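Como tirar manchas de gordura de um tampo branco sem estragar o acabamento?

wondska_marta
Membro desde março

Boa tarde a todos. Mudei-me há pouco para um apartamento já mobilado e herdei uma mesa de cozinha branca, muito bonita, que me anda a dar cabo da paciência. De longe parece impecável, mas basta acender o candeeiro do teto e lá aparecem dedadas e umas sombras acinzentadas que não saem com o pano húmido. Já tentei água morna com detergente da loiça (o da marca Dretex, que era o que cá estava) e fiquei com a mesa às riscas, ainda pior do que antes. A minha sogra jura pelo vinagre, a vizinha diz que o vinagre come o brilho, e eu fico no meio das duas sem saber a quem dar ouvidos. Alguém tem um método que resulte e que não me obrigue a esfregar todas as noites depois do jantar? Obrigada desde já pela ajuda!

Nizar Hamdan
478 respostas publicadas

Olá, Marta, e parabéns pela casa nova! Trabalhei muitos anos numa loja de móveis e esta era a conversa de todas as sextas-feiras ao fim da tarde, por isso deixo-lhe o que costumava recomendar. As riscas vêm quase sempre de detergente a mais. Ponha uma colher de chá em 500 ml de água morna, molhe um pano de microfibras, torça-o muito bem e passe sempre no mesmo sentido. Depois vem a parte que quase toda a gente salta: um segundo pano, só com água, e logo a seguir um terceiro bem seco.
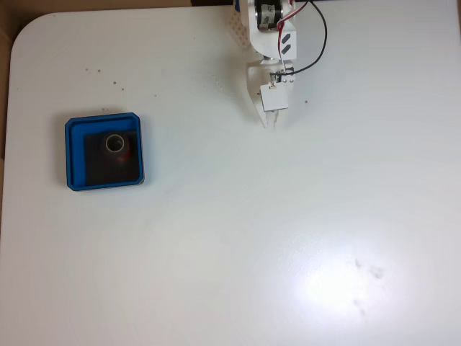

Quanto ao vinagre, a sua sogra e a sua vizinha têm ambas um bocadinho de razão. Muito diluído e de longe a longe, não costuma fazer mal a um laminado, mas num lacado eu não arriscava, e em pedra nem pensar. Antes de experimentar seja o que for, faça o teste num canto escondido, por baixo da aba, e espere até ao dia seguinte. Para encontrar as marcas, procure o reflexo da luz: no tampo branco da fotografia, as manchinhas cinzentas estão mesmo dentro e ao lado do clarão, e no resto da mesa quase não se dá por nada. Baixe-se um pouco, olhe de lado e limpe só essa zona. Se a gordura for antiga, deixe o pano morno pousado uns minutos antes de esfregar e tenha paciência, que às vezes são precisas duas ou três voltas. Esfregões verdes e cremes abrasivos é que não, por favor, que depois não há remédio.

jansen_do_rio
12 respostas publicadas

esponja mágica e pronto, sai tudo em 2 minutos

Tia Nernton
322 respostas publicadas

Cuidado com a esponja mágica, que é uma lixa muito fininha! Usei-a durante um inverno inteiro na bancada da minha filha e ficou com uma zona baça no sítio onde ela corta o pão, e ainda hoje me lembra isso quando lá vou almoçar. De resto concordo com o senhor Nizar, faço quase igual, só que uso sabão azul e branco ralado em vez de detergente. E individuais nos lugares dos miúdos, Marta, poupam-lhe metade do trabalho. Depois venha cá contar como correu, está bem? Um beijinho.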